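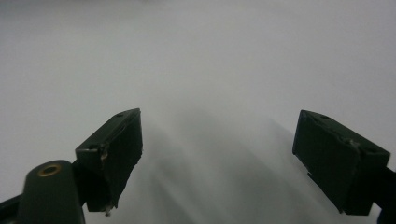 Chapter 3
Light, Shade and Surfaces

What this chapter covers
3.1 Where light comes from
3.2 Hard and soft shadows
3.3 Matt and glossy surfaces
3.4 Measuring light in a room
3.5 Daylight in the working day

In Chapter 2 we looked at how the eye responds to brightness and colour. We now turn to the room itself. Most people who plan lighting for a building begin with the lamps, and a good deal of trouble follows from it. A lamp only sends out light. How well a person can read, sew or fill in a form under it depends also on the walls, the ceiling, the desk top and the position of the window.

The main case in this chapter is the Waltden reading room, a single-storey public library building with windows along one side. The room was repainted and relit after readers complained that the desks furthest from the windows were gloomy in the afternoon. Thodoris Tzavaras drew up the first lighting plan and Cheuk-hei Chou took the readings used in the tables at the end of the chapter. Both plans, the original and the revised one, are printed in Appendix B.

Two ideas are needed before we start.

The first is illuminance, the amount of light falling on a surface. It is measured in lux. On a Friday in November, with the blinds up and the lamps off, the desk nearest the window at Waltden gave a reading of 3506 lux at midday. A desk at the back of the same room gave 318 lux. The two readings were taken within a few minutes of each other, under an even, overcast sky. Readers at the back could see their books well enough, but they had the bright window in view whenever they looked up, and their own desks seemed dark by comparison.

The second is reflectance, the share of that light which the surface sends back. A fresh coat of white paint returns most of what reaches it. Dark carpet returns very little. When the back wall at Waltden was changed from brown to white, the readings on the nearest desks rose, although no lamp had been added.

Shadows are treated in section 3.2. A small source, such as a bare bulb, throws a shadow with a sharp edge. A large source, such as an overcast sky or a wide panel, throws one that fades gradually from dark to light. Where there are several sources, each throws its own shadow and these may overlap. Anyone who has tried to write with a lamp on the wrong side of the hand will know why this matters in an office or a classroom.

You will need a light meter for the practical work. Any simple model will do. Take each reading with the meter lying flat on the desk, stand well back from it, and wait for the figure to settle before writing it down.

Before you read on

1. Choose a room you use every day. Note which surfaces are matt and which are glossy.
2. Sit in the darkest part of the room and look towards the window. After 20 seconds, look down at a printed page. Write down what you notice.
3. Keep your notes. They will be used again in section 3.4.

Key terms: illuminance, lux, reflectance, matt, glossy, diffuse light, glare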